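Hineo Home > Storage > Open Shelving

Felora Open Cubby Shelf with Counter, White
Item in stock. Ships flat in two boxes.
Posted by Marilou Baluyot, 06/02/2023

OK, so I've been wanting to put this one up on the shop for ages! The Felora is the open shelf I kept asking our supplier for, two columns of cubbies with a wide counter coming out at the bottom, and I fought pretty hard for the counter. The old version stopped flat at the front like every other bookcase, so you'd walk in with your hands full and there was no place to set anything down. Now there is. I dump the mail on mine, and the groceries, and last week a whole tray of seedlings.

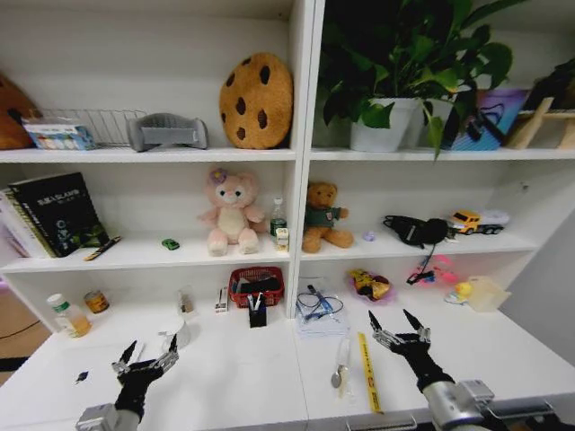 The cubbies are wide, wider than they look on the box. Each one takes up to 40 pounds if you spread it out a bit (please don't stack all your encyclopedias at one end, Rhys Bolger in our warehouse tried that on the old model and we had words). There are no doors and no drawers. I get emails asking for doors every month, and if you want doors, the Gachanja cabinet is lovely and I'll happily sell you that one. With the Felora the whole point for me is that you see your stuff and you grab your stuff.

Putting it together took me 90 minutes with the radio on and a coffee break in the middle. Bring a friend for the part where you stand it up! You get the hex key and the wall strap in the small bag taped inside the second box, and yes, please use the wall strap, even if you don't have kids or a cat. The screws for the counter are the longer ones. I mixed mine up the first time and had to back them all out again, so lay them out on a towel before you start.
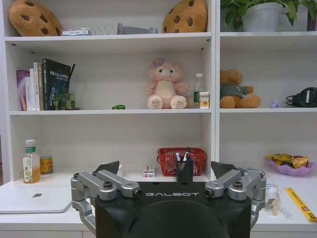

People ask me what fits, and my answer is to stop thinking only about books. Soft, puffy things are what I never had a home for before, and they do great in a deep open cubby. A pair of chocolate-chip cookie pillows will go on one top shelf with a wire rack between them, and a leafy plant in a white pot can have the top of the other column, where its leaves get room to spread. Books stand up fine on the middle level with a teddy bear or two for neighbors. I'd keep drinks low, down by the counter.

For cleaning I use a damp cloth and a drop of dish soap. Skip the scrubby side of the sponge, it dulls the white. Jolene Mahuika, who bought one from our first batch, swears by a dry paintbrush for the back corners and I've stolen that idea.

Good to know
Color: white only for now (gray is maybe coming, I'm working on it)
Assembly: needed, hex key included
Wall strap: included
Warranty: six years on the shelf and counter
Returns: six weeks, in the original boxes please

Goes well with: Coltach felt pads, Gachanja two-door cabinet

Got a question about whether it'll fit your wall? Send me your measurements and I'll write back myself.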